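Dear Fenville trustees,

Thank you again for taking a chance on us last year, and for being so patient about this report, which I promised for the end of January and which is reaching you a good bit after that. The short version is that the Surton record is nearly finished, the band is in good spirits, and we have spent your money more or less the way we said we would. The long version follows (get yourselves a cup of coffee!).

## The recording

When I wrote last, we had four songs tracked and a lot of talk about the rest. We now have eleven, and nine of those are songs I would happily play for any of you tomorrow. The rhythm parts all went down live in the big room at Flaseck, everybody playing together, and I'm so glad we held out for that. There is a looseness to the drums on "Mac Giolla" that we never once managed in the demos. It was take 41, I'm a little embarrassed to say, and we had very nearly packed up for the night.

The two songs still giving us trouble are the slow ones. "Harbor Lights Out" has a lovely verse and a chorus that sits too high for the voice, so we are moving it down a step and singing it again. The other one doesn't have a title yet and may end up as a B-side, or may just quietly go away. I'd ask you not to worry about that, as the album runs to a good length without it.

## Strings and horns

Your grant paid for the string players, and I wish you could have been there. We had them for 3 sessions and used every minute. The arrangements were rewritten on the piano between takes, with pencil marks all over the parts, and the cellist was a saint about it. Horns are on two songs only. We had planned on four, but the other two sounded crowded once the strings were in.

## Money

We have spent around 3,000 dollars on studio time, which is a touch under what we budgeted. Tape and drum heads ran over. The mixing fee hasn't been paid yet and is sitting safely in the account until the mixes are approved.

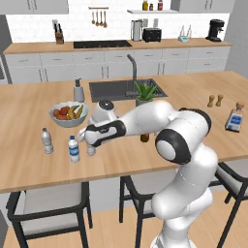

**Will the vinyl be ready in time for the release show?**

We expect so, as long as the masters reach the plant by the end of May. The first pressing is 200 copies, and we'll have downloads on sale at the door in case the boxes are late.

## What comes next

Vocals on the two slow songs, then mixing, then a week of leaving it alone so we can hear it fresh. The sleeve notes are half written, and I'd be grateful if somebody could tell me how the trust would like its name to appear. I'll send rough mixes of the first five songs as soon as they're done. Please play them loud!

With very warm thanks from all of us,

Remo Schnyder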